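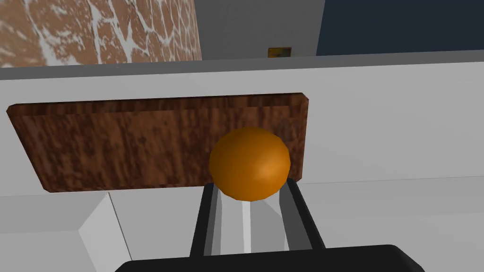 A lost-grip fault (code G7) stops the program when the finger joint closes further than the object width allows. In the Rosness kitchen model, it most often shows up with round objects. The simulated camera looks out over the gripper palm, so with the orange ball at the fingertips the wooden board and white counter are in view behind it. A camera picture of this kind cannot confirm a grip. The ball can look cradled from this angle while the contact list is empty, and the fault is raised on the contact list.

Work through the steps below in order. Do not clear the fault first. Clearing it resets the scene and the contact log goes with it.

1. Pause the simulation from the Olero panel. The step counter should stop. If it keeps running, the controller is still sending commands; close the controller window and pause again.

2. Save the scene state under a new name. The fault viewer will not open a state that shares a name with the start scene.

3. Open the contact log and scroll back to the last line that lists both fingers. Note the step number and the two force values. If one value is zero and the other is not, the ball was being pushed by one finger, and the fix is in the approach pose (step 6).

4. Check the object width. The entry for the ball must match its diameter in the scene file. A ball that was resized after import keeps its old width until the entry is edited by hand.

5. Compare the saved state with the wrist view. The gripper view from the same set-up has the ball over the near edge of the wooden board, just ahead of the gap between the fingers. Look for where the ball sits against the board edge and how far the fingertips are from it.

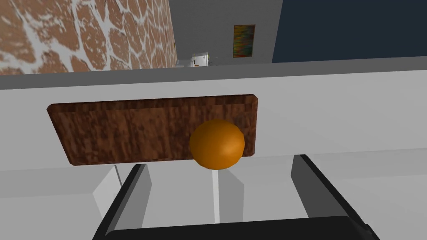 6. Lower the approach pose. Fingertips that close above the middle of a ball push it down and out. Bring the tips down in steps of 2 mm until both pads meet the ball at its widest point, and stop if the log shows contact between a fingertip and the board.

7. Run the grasp 3 times from the saved start scene. Leave the random seed unlocked.

Note: Friction settings copied from the Godoy block set are too low for a glossy sphere. Anneliese Wiegand's values, added to the Flistulham library in October, are the ones to use — load them before step 6 if the log shows the contact force falling slowly over around 2 seconds.

Caution: Do not raise the closing force to get past this fault. The ball may be thrown clear, and a program tuned that way must not be moved to a physical arm.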